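[nindex-설비] Re: 적층형 세탁기·건조기의 탈수 구간 진동과 바닥 보강 위치
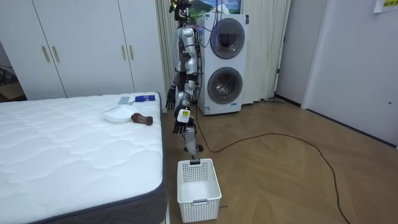
침실에 놓인 흰색 적층형 세탁기·건조기. 바닥은 나무 마감.

보낸 날짜: 2018년 7월 23일
받는 곳: nindex-설비 리스트

리스트 여러분께,

앞서 올라온 질문에 답이 늦었습니다. 원문은 아래에 그대로 붙였습니다. 질문이 네 가지 섞여 있어 순서를 바꾸어 답합니다. 측정 기록은 Trellska 단지의 목구조 증축동에서 얻은 것이고, 콘크리트 슬래브 위에 마루만 깐 세대에는 그대로 적용할 수 없습니다.

먼저 용어부터 맞추겠습니다. 원문에서 "공진"이라고 쓴 현상은 두 가지로 나누어 보아야 합니다. 하나는 드럼 현가계의 공진으로, 탈수 초기에 회전수가 낮은 영역을 지나갈 때 나타납니다. 정상 기기라면 몇 초 안에 통과합니다. 다른 하나는 기기 전체와 바닥판이 한 덩어리로 움직이는 공진으로, 회전수가 더 높은 구간에서 나타나고 최고 회전수가 바닥 고유진동수 부근에 걸리면 탈수가 끝날 때까지 이어집니다. 증상 설명에 "중간에 잠깐 심하다가 조용해진 뒤 끝에 다시 심해진다"고 되어 있으니 두 가지가 모두 들어 있는 것으로 보입니다. 앞의 것은 세탁물 편중과 현가 부품의 문제이고, 바닥 보강으로는 거의 달라지지 않습니다.

1. 장선 간격과 보강 위치

Trellska 증축동의 장선 간격은 도면상 400 mm이고, 욕실 배관이 지나가는 구간만 335 mm로 좁혀 놓았습니다. 같은 모델을 두 구간에 차례로 놓고 비교했을 때 좁은 쪽의 바닥 수직 가속도가 더 낮게 나왔습니다. 다만 좁은 구간은 벽체와도 가까우므로 이 차이를 전부 간격의 효과로 돌리면 안 됩니다. 경간 중앙에서 벽 쪽으로 옮기는 것만으로도 처짐이 줄어듭니다.

원문에서 합판을 한 겹 덧대는 방안을 물으셨는데, 합판이 장선을 가로질러 하중을 나누려면 긴 변이 장선과 직각이어야 하고, 최소한 장선 세 개에 걸쳐야 합니다. 기기 크기에 맞추어 자른 판을 받침처럼 까는 방식은 발 네 개의 집중하중을 조금 펴 줄 뿐이고 바닥판의 휨 강성에는 기여하지 않습니다. 판을 마루 위에 띄워 놓으면 판 자체가 덜컥거려 소음원이 하나 늘어납니다.

아래층 천장을 열 수 있다면 장선 사이에 같은 춤의 블로킹을 넣는 편이 낫습니다. 위치는 기기 앞발 선과 뒷발 선 바로 아래입니다. 블로킹 양 끝은 못만으로 고정하지 말고 접착제를 병용하십시오. 건조 수축으로 틈이 생기면 저주파 진동에서 마찰음이 납니다. 증축동에서도 한 세대가 그런 상태였고, 접착 보수 후 마찰음은 없어졌으나 진동 수준은 그대로였습니다.

2. 방진 패드

Plokance 패드에 관한 질문이 있었습니다. 저희가 시험한 것은 경질과 연질 두 종류입니다. 연질 패드는 아래층에서 듣는 소음을 낮추었지만 상부 건조기의 수평 흔들림은 키웠습니다. 적층형은 무게중심이 높아서 발 밑을 무르게 하면 로킹 모드의 고유진동수가 내려갑니다. 이 값이 탈수 초기 구간으로 들어오면 현가계 공진과 겹칩니다. 단독형 세탁기에서 좋은 결과가 나온 패드를 적층형에 그대로 쓰지 않는 것이 좋겠습니다.

경질 패드는 미끄럼 방지 외에는 뚜렷한 효과가 없었습니다. 나무 마감 바닥에서는 미끄럼 방지도 의미가 있으므로 쓰지 말라는 뜻은 아닙니다. 패드의 가소제가 바닥 도막에 옮겨 붙어 변색되는 사례가 있으니, 보이지 않는 자리에 먼저 놓아 보고 결정하십시오.

수평 조절 순서도 적어 둡니다.
조절발의 잠금 너트를 모두 풉니다.
뒷발 두 개를 가능한 한 짧게 넣습니다.
앞발로 좌우를 맞추고, 그다음 앞뒤를 맞춥니다.
대각선 방향으로 상판을 눌러 들뜨는 발이 없는지 봅니다.
잠금 너트를 본체 쪽으로 조입니다.
하루 사용한 뒤 같은 점검을 한 번 더 합니다.

수준기는 하부 세탁기 본체의 면에 대십시오. 상부 건조기 상판에서 잰 값에는 적층 브래킷의 조립 오차가 섞입니다. 분리형 두 대를 브래킷으로 묶은 구성이라면 브래킷 나사의 체결 상태를 먼저 확인해야 하고, 처음부터 한 몸으로 나온 제품이라면 이 항목은 해당하지 않습니다.

3. 측정 기록에 대하여

원문에 휴대전화 가속도계로 잰 값이 첨부되어 있었습니다. 상대 비교에는 쓸 수 있으나 절댓값으로 쓰기에는 부족합니다. 표본화 주기가 일정하지 않아 주파수 축이 흔들리고, 케이스를 끼운 채로 놓으면 접촉 강성도 달라집니다. 그래도 같은 전화기를 같은 자리에 같은 방향으로 두면 보강 전후의 차이는 읽을 수 있습니다.

저희 기록은 탈수 구간만 잘라서 모두 273건입니다. 세탁물 무게는 기록했지만 편중량은 직접 재지 못했습니다. 같은 무게라도 이불 한 장과 수건 여러 장은 결과가 전혀 다르므로, 평균값 하나로 정리한 표는 만들지 않았습니다. 중앙값과 상위 값의 분포를 같이 보아야 합니다. 불량 판정에 쓰기 좋은 것은 오히려 시험 조건을 고정한 운전입니다. 젖은 수건을 한쪽에 묶어 일부러 편중을 주는 방식은 기기의 불균형 감지 기능이 개입하여 회전수가 올라가지 않는 경우가 많았습니다.

측정 위치는 세 곳을 권합니다. 하부 기기 앞발 옆의 바닥, 같은 장선 위에서 경간 중앙에 해당하는 바닥, 상부 기기 상판입니다. 첫째와 둘째의 비가 크면 국부 처짐을, 셋째만 크면 로킹을 의심합니다. 둘째가 첫째보다 크면 기기보다 바닥판의 모드를 먼저 살펴야 합니다.

운전을 시작하기 전에 바닥만 따로 가진해 보는 것도 도움이 됩니다. 발뒤꿈치를 들었다가 내리는 간단한 방법으로도 첫 번째 고유진동수는 대개 보입니다. 이 값을 최고 탈수 회전수를 초당 회전수로 바꾼 값과 비교하십시오. 둘이 가까우면 탈수 강도를 한 단계 내리는 것이 가장 싼 대책입니다. 건조 시간이 늘어나는데, 증축동에서는 면 혼합 세탁물을 기준으로 약 20분이었습니다.

4. 배수와 배기

진동과 직접 관련은 없지만 원문 마지막에 나온 사항이라 짧게 답합니다. 침실처럼 원래 세탁용이 아닌 방에 기기를 두는 경우, 바닥 배수구가 없다는 점이 먼저 걸립니다. 누수 받이를 깔면 기기의 발이 받이 안쪽 면에 놓이게 되고, 받이의 바닥이 마루와 밀착되지 않으면 앞에서 말한 합판과 같은 문제가 생깁니다. 받이 밑면의 리브가 발 위치와 어긋나지 않는 제품을 고르고, 받이를 깐 뒤에 수평을 다시 맞추십시오.

급수 호스는 진동으로 벽면이나 본체 모서리에 쓸리지 않도록 여유를 주되, 바닥에 닿아 꺾이지 않게 합니다. 배수 호스는 벽체에 단단히 묶지 마십시오. 호스를 통해 벽으로 전달되는 진동이 옆방에서는 바닥 진동보다 먼저 들립니다. 고정이 필요하면 고무를 끼운 클램프를 쓰고, 기기에서 첫 클램프까지는 굽은 구간을 하나 둡니다.

배기식 건조기라면 덕트 문제가 추가됩니다. 연질 덕트를 길게 쓰면 보풀이 쌓이고 건조 시간이 늘어납니다. 응축식이나 히트펌프식이라도 실내로 나오는 열과 습기가 없지는 않으므로 문을 닫아 두는 침실에서는 환기량을 따로 확인해야 합니다. 이 부분은 제 담당이 아니어서 수치는 제시하지 않겠습니다.

5. 남은 문제

Szilágyi 쪽에서 공개한 바닥판 계산 시트를 참고로 보셨다고 했는데, 그 시트는 장선 양단을 단순지지로 놓습니다. 증축동처럼 한쪽 끝이 연속되는 경우에는 고유진동수가 낮게 계산되므로 실측과 맞지 않는 것이 당연합니다. 시트의 경계조건 칸을 바꾸려면 처짐 계수뿐 아니라 모드 계수도 함께 고쳐야 합니다. 한쪽만 고친 파일이 이 리스트 자료실에 올라와 있으니 내려받을 때 주의하십시오.

같은 세대에서 보강 전과 후를 모두 잰 자료가 저희에게는 적습니다. 9월에 한 세대의 천장을 열 예정이어서 그때 블로킹 전후를 같은 조건으로 재려고 합니다. 그 전에 비슷한 자료를 가진 분이 계시면 원시 파일 형식 그대로 보내 주십시오. 스프레드시트로 변환하면서 시간 열이 반올림된 파일은 분석에 쓸 수 없습니다.

증축동 설비기록 담당

-----원본 메시지-----
보낸 곳: nindex-설비 리스트
제목: 적층형 세탁기·건조기의 탈수 구간 진동과 바닥 보강 위치

안녕하십니까. 목구조 2층 방에 설치한 적층형 기기의 진동 문제로 문의드립니다.

탈수가 시작되면 중간에 잠깐 심하다가 조용해진 뒤 끝에 다시 심해집니다. 아래층 조명 기구가 떨리는 것이 보일 정도입니다. 수평은 설치 기사가 맞추었고, 이후 제가 수준기로 상부 건조기 상판에서 다시 확인했습니다. 운송용 고정 볼트는 제거된 상태입니다.

문의 사항은 다음과 같습니다.
공진이라면 바닥에 합판을 한 겹 덧대는 것으로 해결되는지, 아니면 장선을 보강해야 하는지요.
Plokance 방진 패드를 적층형에 써 보신 분이 있는지요. 단독형에서는 만족스러웠습니다.
첨부한 가속도 기록은 휴대전화로 측정했습니다. 판단 근거로 쓸 수 있는지요. Szilágyi 계산 시트의 결과보다 실측 진동수가 높게 나옵니다.
방에 바닥 배수구가 없어 누수 받이를 추가하려고 합니다. 진동 면에서 불리한지, 호스와 배기 쪽에서 같이 손볼 것이 있는지도 알려 주십시오.

아래층 천장은 석고보드 마감이며 필요하면 열 수 있습니다. 한쪽 장선 끝은 옆방까지 연속되어 있습니다.

-----원본 메시지 끝-----

nindex-설비 메일링 리스트
첨부 파일은 자료실에 별도로 보관됩니다. 제목의 머리말을 지우면 스레드가 끊어지므로 그대로 두고 회신하십시오.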